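# About Brotwood

Hello! I'm Danuta Żak and I run Brotwood, a small shop and workshop where we mend, rewire and re-cover old lamps.

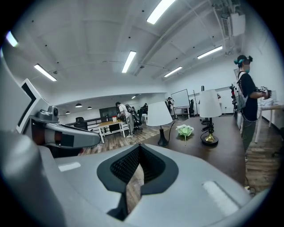
*Two table lamps with white drum shades.*

I started in January with a box of my aunt's lamps and a kitchen table I wasn't allowed to eat at any more. My aunt, Mrs Pawlak to everyone on her street, never threw out a lamp in her life, and she left me 35 of them (plus a biscuit tin of odd switches, which I still dip into). I fixed one, gave it to a neighbour, and then her sister wanted one – and off we went!

These days there are six of us. We've mended over 281 lamps so far, from bedside lights to a ghastly brass heron that I've grown very fond of. We do shades too, mostly drums and cones, in plain cotton or in whatever cloth you bring us. Curtains are fine. So are old dresses, if there's enough in the skirt.

If you've got a lamp that flickers, leans or just looks sad, bring it in and I'll have a look while you wait. Looking is free. A basic rewire is £35, and I'll always ring before I do anything that costs more. Please don't post us glass shades, I've cried over too many parcels.

You'll find us at 87 Orkano Lane, next door to Evska, the bakery. We open at ten and shut when the last person's gone, usually by five. The bell sticks a bit, so give it a proper shove. There's a bench by the window if you fancy sitting down with a bun.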